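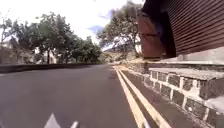
沿路右侧的两条平行黄线

腋拐、肘拐及护具的家庭保养

适用范围：铝合金腋拐、肘拐，尼龙搭扣式踝部与腕部护具，凝胶冷敷袋。木拐和碳纤维拐另见说明书。拐杖高度、负重比例由主治医师或康复治疗师确定，本页只涉及器具本身的检查、清洁和存放。

一、橡胶脚垫

脚垫是整支拐杖里损耗最快的零件。每周翻过来看一次底面，花纹深度低于2毫米就更换，左右两支一起换。单边磨损明显的，先把两支拐对调使用几天再看，如果偏磨跟着人走而不跟着拐走，下次复诊时告诉治疗师。

拆旧脚垫：手握管身，脚垫浸入温水，待橡胶变软后边转边拔。不要用螺丝刀撬，管口刮出毛刺后会割伤新脚垫的内壁。拔下后擦净管口，检查脚垫底部的金属垫片是否还在。Kadrić的脚垫带独立垫片，容易跟旧件一起扔掉，Bultham的垫片是硫化在橡胶里的，没有这个问题。

装新脚垫：管口抹一点清水，直接套到底，竖直往地上顿几下。不用洗洁精，不用凡士林，也不要在管口缠胶布垫厚。管径和脚垫内径不符的，换规格。装完静置一夜再用。

二、调节孔与弹珠

弹珠式调节孔里会积灰，受潮后结成硬块，弹珠回弹不到位，从外面看像是已经锁住。检查时用指甲横向刮过弹珠，应有明显凸出，两侧凸出高度一致。然后锁紧防松环，反方向拧一下确认。

清理步骤：松开防松环，按下弹珠，抽出内管。干的旧牙刷刷调节孔，棉签擦内管外壁，全部擦干后装回。内管外壁不上油。调节孔如果由圆变成椭圆，整支报废，孔边有细裂纹的同样处理。

记下自己用的孔位。可以用油性笔在防松环上方划一道线，家里有两个人用拐时尤其方便。

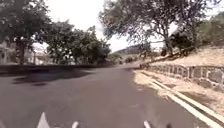
三、手柄与腋托

手柄套每天用拧干的湿布擦，每周用中性皂液洗一次。海绵套吸水，洗后用毛巾裹住挤压，阴干，别放在暖气片上。酒精擦海绵会使表面发黏、掉屑，擦硬塑料手柄则没有妨碍。

手柄螺栓穿过管身，外侧是蝶形螺母。蝶形螺母用手拧紧即可，用钳子加力容易压扁管壁。螺母每周复查一次。

腋托只起贴靠侧胸壁的作用，体重由双手承担。腋托上缘与腋窝之间应留出空隙，加厚腋托套会占掉这段空隙，加套之后要重新核对高度。腋窝或手指发麻时停用，联系医生。

四、护具清洗

护具先拆支条，再洗布面。支条抽出前拍一张照，或者在支条和插袋上写同样的记号，内外侧支条弯度不同，装反了会压骨突处。

所有搭扣自粘好再下水，否则钩面会把内衬拉毛。冷水，中性洗涤剂，手洗。不甩干，不烘干，不用柔顺剂。平铺晾干，内衬朝上。

搭扣粘力下降，多数是钩面缠了线头和毛发，用细齿梳或镊子清理，通常可以恢复。毛面已经起球的，清理没有用，要换绑带。

有伤口或缝线未拆期间，护具内衬是否可以接触皮肤、垫什么材料，按出院医嘱执行。内衬沾了血或渗液的，单独洗，先用冷水。

Gesemwood的踝护具自带一副备用内衬，两副轮换。笔者用下来，每副连续使用14天以后边缘开始翻卷，此后夜间会硌。

五、冷敷袋

凝胶冷敷袋放冷冻室，平放，上面不压东西。取出后捏一遍，整袋应能弯曲，硬成板状的放一会儿再用。外面包一层干毛巾，不直接贴皮肤。敷的时间和次数以医嘱为准，皮肤发白、刺痛或麻木时立即取下。有糖尿病神经病变或外周循环问题的，先问医生。

检漏：室温下把袋子对折，压在厨房纸上，稍后看纸面有无湿痕。漏的袋子直接丢弃，不要用胶带补。

临时替代品可以用冷冻豌豆。反复冻融过的豌豆不再食用，袋子上写清楚。
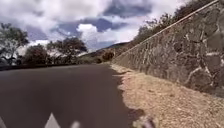

缓弯路段，右侧为砂石路肩和石砌挡墙

六、室内动线

地垫全部收起，包括浴室门口的。防滑垫的边角一样会绊拐。电线沿墙走，用线夹固定，不要压在地毯下面。

常用物品放在腰到肩之间的高度。我家的杯盘原来在吊柜上层，后来统一挪到118厘米高的搁板，拿取时不用抬肘。拐杖靠墙容易滑倒，可以在床头和餐桌旁各装一个弹簧夹，扫帚架上的那种就行。

双手被占用时，端水用带螺旋盖的瓶子，放进斜挎包。326毫升的小瓶合适，再大的瓶子走动时会摆，带偏重心。汤不端，在灶台边坐着喝。

浴室地面用刮水器刮净后再进。脚垫底面沾水时先在干毛巾上踩一下。

夜灯装在踢脚线高度，从床边到卫生间一路都要照到。
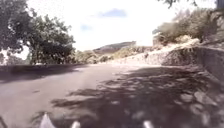 脚垫在室外的磨损比室内快得多，出门前后各检查一次底面，嵌进花纹的石子用牙签挑掉。出门时段尽量选光线均匀的时候。路面右半边盖着那样一大片斑驳的影子，边缘参差，中间又漏下小块阳光，坑洼和石子在里面都不好辨认，拐杖落点应放在左边照亮的路面上，前提是没有来车。必须穿过阴影时缩短步幅，先落拐，确认吃住力再移脚。太阳镜在这种地方反而碍事，可以摘掉。回家后用湿布擦脚垫和管身下段，擦干再进屋。

七、存放与停用

停用后不要立刻收进储藏室。先按第一、二节清洁一遍，脚垫拆下单独放，避开阳光和油烟。管身横放或挂起，不要长期竖立压着脚垫。再次启用前，脚垫无论新旧都要捏一下，表面出现细纹或发硬的不用。

借来的拐先核对铭牌上的承重，再核对高度范围。铭牌磨掉的不借。

读者Tihomir Todorova九月来信，问Lomumow肘拐的臂托裂了能否用热熔胶粘。不能。臂托承受侧向力，热熔胶在这个位置撑不住，用环氧胶也不建议。臂托可以单独购买，用原螺钉安装，旧螺钉滑丝的一并换掉。

转动臂托时的咔嗒声，先查螺钉，再查臂托内侧的限位块。限位块断了的，整只臂托更换。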